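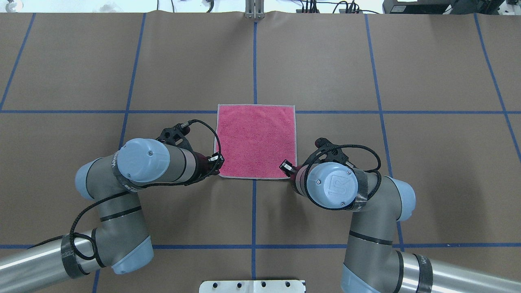
A pink towel laid flat on a table covered in brown paper.

Grandfather's dumpling verdict wins over the internet, one slow chew at a time

Jan 11, 2022

If your feed has looked anything like ours this week, you have probably already met Vojtěch Vaněk, the retired bus mechanic from Ledandale whose very serious face, while eating his granddaughter's plum dumplings, has been shared by what feels like every food lover we know (and a few people who don't even like plums).

The clip is only 60 seconds long, and for most of it very little happens. Mr. Vaněk sits down at the kitchen table, tucks in his napkin, cuts the first dumpling in half and looks at it for a good while. Then he takes a bite and chews, and chews some more, while his granddaughter can be heard off camera asking, more and more nervously, whether it's all right. At last he puts down his fork and says, "Your grandmother's were bigger." There is a pause that feels much longer than it is, and then he adds, "But she never gave me this much butter," and reaches for another one!

That was all it took. The granddaughter, who runs a small cooking page called Lamuren and had 375 followers on the morning she posted it, says she went out to buy bread and came home to find her phone so busy with messages that she thought something was wrong with it.

Many of the people writing in wanted to talk about their own grandparents, and those comments are a pleasure to read if you have a quiet half hour and a cup of something warm. One woman in Hebden wrote that her grandfather used to judge every soup by tapping the bowl with his spoon, once for "fine" and twice for "make it again." Another viewer said she had called her dad straight after watching and that they had ended up talking until supper.

Others, of course, just wanted the recipe. It has now been posted in full on the Lamuren page, and it is a pretty simple one: a soft potato dough, whole plums with a little sugar tucked where the pit used to be, and then melted butter, ground poppy seeds and more sugar over the top. The granddaughter says the dough should rest in the fridge before you roll it, and that she skipped this step the first time she made them, with results she would prefer not to discuss.

Mr. Vaněk himself seems to be taking his fame calmly. He doesn't have a smartphone, and he watched the video for the first time on his neighbor's tablet, where his main comment was that he should have worn the blue sweater. He did let her read some of the messages aloud to him after dinner, though, and she says he got through 245 of them before he asked to go to bed.

There is more to come, too. The 2 of them have already filmed a second tasting, this time with a honey cake from the Nodlow bakery down the street, and it should be up on the page by the weekend. He has also been promised strawberry dumplings in May, when the berries are in, and he has asked that they be made a little bigger.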